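5.3 Comparing grippers at a table

Use this procedure after both arms have passed the joint check in section 4. It compares two finger settings on the same object and takes 19 minutes if you do not have to repeat a run.

1. Drive the base up to the table and stop when both grippers can reach the near edge. Lock the base.

2. Open the Flenar controller page and load the profile named Cakport-2. Set the arm speed to "slow" for the first run.

3. Move both arms to the ready position. The wrists should be in front of the table, one toward each front corner.

CAUTION: Table legs that curve outward can catch a finger as the arm rises. Back each wrist away from the leg before you lift.

4. Place the test bottle on the tabletop and close one gripper on it. Keep the other gripper open and clear of the surface. 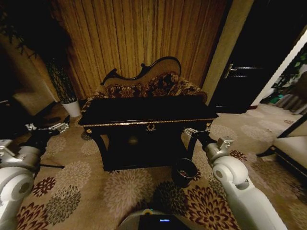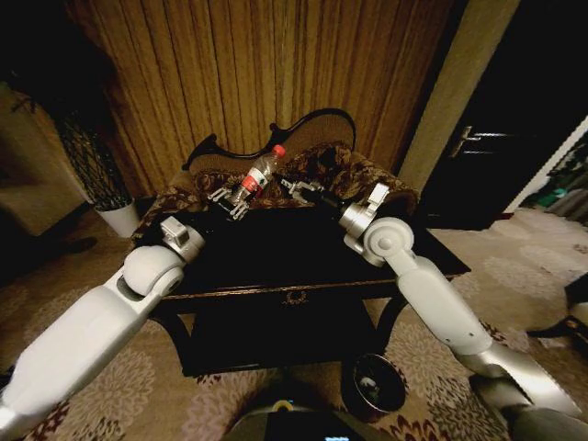 Figure 5-3. Both arms at the test table. In the second picture, the left gripper is closed on the bottle and the right gripper is open.

5. Hold for 2 seconds, then read the finger force on the controller page. Write it down before you release.

6. Release, change the finger setting, and repeat from step 4. Do not change the arm speed between settings — the readings will not compare.

NOTE: A thin plastic bottle bends under the fingers, so the force reading may drift during the hold. Record the last value shown.

If the page shows code 242, the wrist has lost its zero. Return both arms to the ready position and run the zero routine in section 4.6.

Selorm Adjei keeps the master log sheet. Send completed sheets to him with the profile name and finger setting filled in at the top.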